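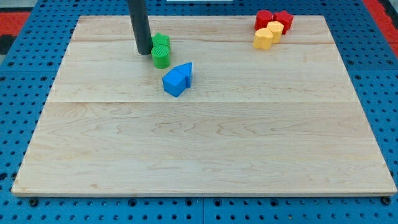 November - Notebook, chartering and valuation desk

Entry opened 07.40. Present: K. Hrnčiar, S. Gajdoš, I. Kolář (by telephone until 09.15).

Purpose: to re-run the feeder container valuation model with the revised charter rates, and to settle the treatment of the Ostiveck.

The vessel was entered last month at 3,000 TEU, taken from the broker's circular. The class documents forwarded by Marchetti give 3,480 TEU nominal. The larger figure has now been adopted and the earlier run is withdrawn. Colleagues who copied the old sheet are asked to replace it.

First run, old rates: the model placed the Ostiveck below her sister Dromutard, although the latter is the older ship and has her special survey falling due sooner. Mr Kolář attributed this to the capacity error. Second run, corrected capacity: order reversed, as expected. The gap between the two is still wider than the desk would accept from recent sales.

Ms Gajdoš traced part of the difference to the remaining charter. The Dromutard is fixed to Jomex for a further 11 months, and the sheet had counted the option period as firm. Option removed. Third run pending.

Points outstanding:
Scrap price input is still the September one. Ms Bellini to supply the current figure.
Reefer plugs are not weighted at all in the present version. Mr Hrnčiar considers that they should be - to be raised with Ms Tautahi before any change is made to the formula.
2 of the comparison sales were en bloc deals and ought not to be split evenly between the ships. Left in for now, marked in the margin.

Third run 14.20. Gap narrowed, Ostiveck still the higher. Output saved under the desk reference and not to be circulated outside until the scrap price has been entered.

S.G. / K.H.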